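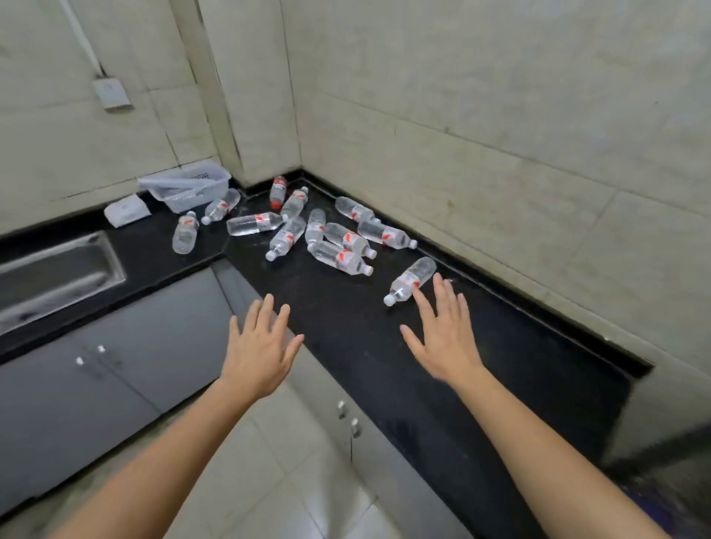

4.2 What the purchase data can and cannot say about trust

It is often taken for granted that households buy bottled water because they don't trust the tap. The Planville survey has been cited in support of this view more than any other local source, and we think it has been asked to carry more weight than it can bear. The survey form went to 1000 addresses and 473 came back usable. The cover letter told recipients that the study was about "concerns with drinking water." A household with no concerns had little reason to fill in eleven pages, and we suspect many of them did not.

The central question was also poorly built. Respondents were asked to tick any reasons that applied to their purchase of bottled water, and the list began with safety, followed by taste, smell, hardness and color. Convenience came ninth, on the back of the sheet. Price did not appear at all. Of the returned forms, 105 gave safety as the only reason. The original report treats this group as the hard core of distrust. It could just as well contain people who ticked the first box and moved on, and the form gives us no means of telling the two apart.

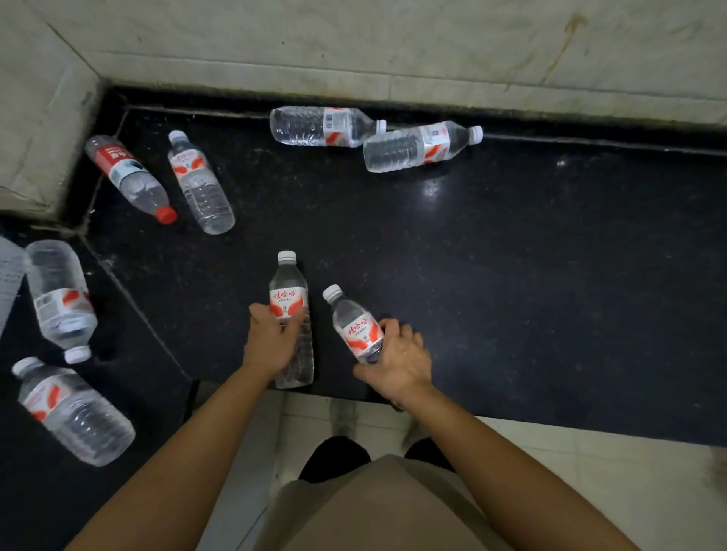

Photo: Oter Project archive

The Prikar diary study looks stronger at first. Participants wrote down what they drank and where they were when they drank it, which gave around 3000 entries over a single July. Diaries are less open to the ordering problem, but they bring others. July is a poor month from which to judge a year. People are out of the house more, they buy drinks at stations and parks, and a bottle bought there says very little about the kitchen faucet at home. The Prikar authors grouped all bottled water together, whether it was bought by the case for the pantry or singly at a kiosk. When we went back through the entries and set aside those marked "out" or "traveling," the gap between the trusting and distrusting groups shrank to the point where we would not care to defend it.

A second difficulty is that trust was measured once, at sign-up, and then treated as fixed. Anyone who has lived through a boil-water notice knows how fast opinion can move, and how slowly it moves back. Planville had such a notice in the spring before its survey. The report mentions it in a footnote.

4.3 Storage as a proxy

Some writers have tried to get around self-report by looking at what people keep in the house. The reasoning is simple: a household that stores bottled water must be relying on it. We find this no more convincing. Water is stored for storms, for guests, for school lunches, and because it was on sale. In multipacks the price per bottle drops sharply, and a buyer who wants six may well go home with twenty-four. 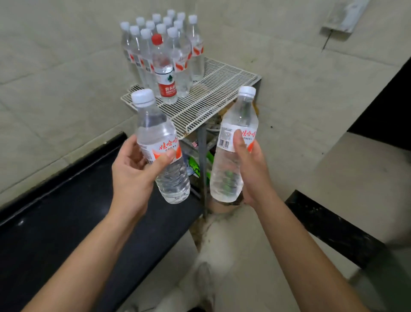
Figure 2. Bottled water held in the hand and stored on a small wire rack.

The MacLeod inventory, which recorded the contents of pantries and utility rooms, shows the problem well. Its coders noted bottles on hand but made no second visit, so a case that had sat untouched since winter was scored the same as one that would be gone by Sunday. Stock was then converted to daily intake with a fixed turnover rate borrowed from retail. We could find no test of that rate in homes, and the inventory's technical notes cite none.

A bottle on a shelf is evidence of a purchase. To get from there to a belief about the public supply requires at least a repeat visit, a record of tap use in the same household, and a question about trust that does not announce the answer in its cover letter. None of the sources reviewed in this section has all three. The Oter pilot has the first two, but its sample is small and was recruited through a water filter retailer, so we have left it out of the pooled estimates in Section 5.

Related items
Tap water complaints and the weather: a second look
Question order effects in household utility surveys
Boil-water notices and later shopping habits in Planville
Turnover rates in home pantries: a methods note
Comment on the Prikar diary study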